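Wallow: Household Water Use Diary Corpus

README for release 4

Contents

Overview
File layout
Collection
Fields
Transcription and coding
Known problems
License and contact

Overview

Wallow is a corpus of written diaries in which households recorded when and why they ran water at home. It contains diary text, a coded event table derived from the text, and the weekly meter readings that each household copied from its own meter. The corpus is intended for work on time-use coding, recall error in self-reported data, and short-text classification. It is not suited to estimating regional or national water demand. The sample was recruited through two local newsletters and is not weighted.

The diaries cover 80 households in Solberg and Sasum. Each household kept a diary for 4 weeks. All entries were written by hand on paper forms and typed later.

File layout

diaries/ holds one UTF-8 text file per household, named by household code.
events.csv holds one row per coded event.
meters.csv holds the weekly readings in cubic meters.
codebook.txt defines every activity code.
forms/ holds blank copies of the paper forms.
splits/ holds the household lists for training and test use.

The splits are made by household. Entries by the same writer repeat the same phrases from day to day, and a split by entry will inflate classifier scores. Forty households are in the training list and 40 are in the test list.

Collection

Forms were mailed in October. Each form has one page per day, with columns for start time, room, activity, and a free remark. Writers were asked to fill in the page by 9 p.m. and to leave a column blank if they could not remember. A blank column is stored as an empty string. The value "none" appears only where a writer wrote that word.

Kitchen entries make up the largest share of the event table and are the hardest to code. A single remark often covers several uses of the tap, as in "did the breakfast things, filled kettle, wiped down." 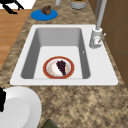

Coders split a remark of this type into separate events when each activity has its own verb. The start time is copied to every resulting event, and the field shared_time is set to 1. Users who need independent start times should drop these rows.

Bathroom and laundry entries are shorter and usually name one activity. Outdoor entries are rare because of the season.

Fields

household: code of one letter and three digits. D is Drukwood Road and the streets north of it, S is the rest of Solberg, and U is Sasum.
day: integer, counted from the first day of the household's diary.
start: local time, 24-hour clock, as written. Times such as "after lunch" are kept in start_text and left empty here.
room: kitchen, bath, laundry, outdoor, other.
activity: code from codebook.txt.
remark: free text, spelling unchanged.
coder: initials of the first coder.
shared_time: 0 or 1, see Collection.

The room field records where the water was run. Putting things away, drying, and sorting are coded K0 (no water) and kept in the table so that the full remark can be rebuilt from its parts.
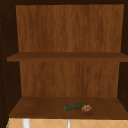 Open wooden cabinet with two compartments (rendered).

K0 rows should be removed before any count of water events. Releases 1 and 2 did not include them, and totals from those releases will not match.

Transcription and coding

Dace Toom and Jonatan Boström typed the forms. Randi Wikström wrote the codebook and acted as first coder for Solberg; Tormod Rustad was first coder for Sasum. Every diary was coded a second time by a different person. Disagreements were settled in a meeting each Wednesday, and the first coder's original value is stored in activity_first.

Most disagreements concern codes K3 (rinsing) and K4 (washing dishes). The codebook assigns K4 when the remark mentions soap, scrubbing, or a filled basin. With no such mention, the code is K3, including where the writer says "washed."

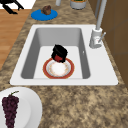

Plate and black mug in a sink (rendered).

Known problems

Household S017 wrote start times on a 12-hour clock without a.m. or p.m. The times were left as written.
Two households in Sasum share one meter. Their readings are identical and must not be added together.
Some writers stopped recording hand washing after the first week. The drop in code B2 should be treated as reporting fatigue.
Names of family members were replaced with [P]. Pet names were not replaced.

License and contact

The diary text and tables may be used and redistributed for research with attribution. Corrections to coded values should give the household code, the day, and the full remark. Send them to Märta Hedlund, who maintains the event table.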